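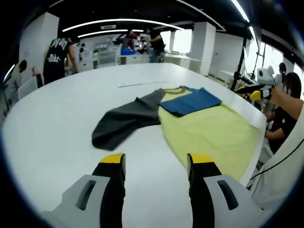 *Sample view: T-shirt laid out on a white table.*

# Meken

Meken is a small command line tool for checking a folder of files before you copy it to another computer or upload it to a server. It reads every file in the folder, writes a list with checksums, and later it can tell you which files are missing, changed or stored two times. It runs on Linux, and it also works on macOS with some limits which are written further down.

I started Meken when I moved my own archive from an old desktop to a server called Redholm. The copy program finished without any error, but when I opened the archive one month later, 123 files had a size of zero. I did not find the cause. Since then I make a list before each copy and compare it after.

## What you need

- Python 3.10 or newer
- Enough free space in your home folder for the list file (normally it is small)
- Permission to read the folder you want to check

You do not need root access. Please do not run Meken with `sudo` if it is not necessary, because the list file will then belong to root and you cannot update it later as a normal user.

## Install

Clone the repository or unpack the archive, then open a terminal in the folder and run:

```
python3 -m venv .venv
source .venv/bin/activate
pip install .
```

To see if the install went well:

```
meken --version
```

If the terminal answers `command not found`, the virtual environment is probably not active. Run the `source` line again. You have to do it in each new terminal window.

## First use

Make a list of a folder:

```
meken scan ~/Pictures --out pictures.mkn
```

Compare the folder with the list at a later time:

```
meken check ~/Pictures --list pictures.mkn
```

Meken does not change, rename or delete anything inside the folder. The only file it writes is the list. If you save the list in the same folder which is scanned, Meken leaves it out of the results.

The output of `check` uses one letter at the start of each line:

| Letter | Meaning |
|--------|---------|
| `M` | The file is in the list but missing from the folder |
| `C` | The content has changed |
| `N` | New file, not in the list |
| `D` | Same content as another file |

Files without a problem are not printed. If you prefer to see all of them, add `--verbose`.

## Settings

Meken looks for a file named `meken.toml` in the current folder, and after this in `~/.config/meken/`. The first one found is used. They are not merged.

```
[scan]
follow_links = false
skip = [".git", "node_modules", "*.tmp"]
workers = 2

[report]
colour = true
timeout = 300
```

`workers` is the number of files read at the same time. On an ordinary hard disk a higher number usually makes the scan slower. With a solid state drive you can try more.

`timeout` is in seconds and counts for one file only. It is useful with network folders, where a lost connection can leave the program waiting the whole night.

The key is spelled `colour`. The spelling `color` is also accepted from this version, after several people asked why their setting had no effect.

## Using Meken with Fasow

Fasow is my other script, which copies folders over SSH. If both are installed, Fasow can call Meken before and after the copy:

```
fasow push ~/Pictures redholm:/archive --verify meken
```

When the second check finds a difference, Fasow stops with exit code 2 and leaves the copied files where they are. You can then repeat the copy for the listed files only with `--retry`. Meken does not depend on Fasow and there is no plan to join them.

## Known problems

- On macOS, file names with accents can be reported as both `M` and `N`. The system may store the same letter in another form than Linux. Use `--normalize` in both commands to avoid this.
- Very long paths are cut in the terminal output. In the list file they are complete.
- Folders mounted from Windows may show wrong modification times. The checksums are not affected.
- If you press Ctrl+C during a scan, the list is not saved. Resuming a scan is planned for November, but I can't promise it.

## Tests

```
pip install ".[test]"
pytest
```

There are 558 tests at the moment. The ones in `tests/slow` create big files in your temporary folder and are skipped by default. Run them with `pytest --slow` if you change something in the reader.

## Reporting a bug

Please open an issue and include the version, your operating system, the full command and the last lines of the output. Remove private file names before you paste them. Issue #123 already collects the questions about symbolic links, so please write there if your question is about them.

Small pull requests are welcome. For a bigger change, open an issue first, so you don't spend your weekend on something that I can't merge.

## Licence

MIT. The hashing module comes from the Ghasemi library, which has the same licence. Its text is in `licences/ghasemi.txt`.

Last updated: Wednesday, October 14, 2026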